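Costato Order Desk: Case Notes
Category: Payments
Status: Monitoring

The Janport store reported that pre-orders for sealed card boxes were being charged twice at checkout. The fault affected 27 orders placed on Sunday. Store credit was not affected.

Support reviewed the payment log and found that the Urik plug-in had resent each request after a 15-second timeout. The timeout was raised to 40 seconds and the duplicate charges were voided.

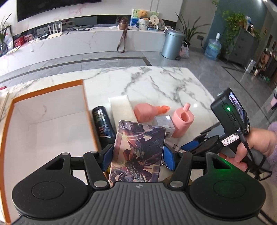 Raghavendra Rajan replied that two customers still saw both charges on their statements and asked whether the store should refund them by hand.

Stores are asked not to issue manual refunds while a void is pending. Both orders have been passed to Mudaliar Billing for review.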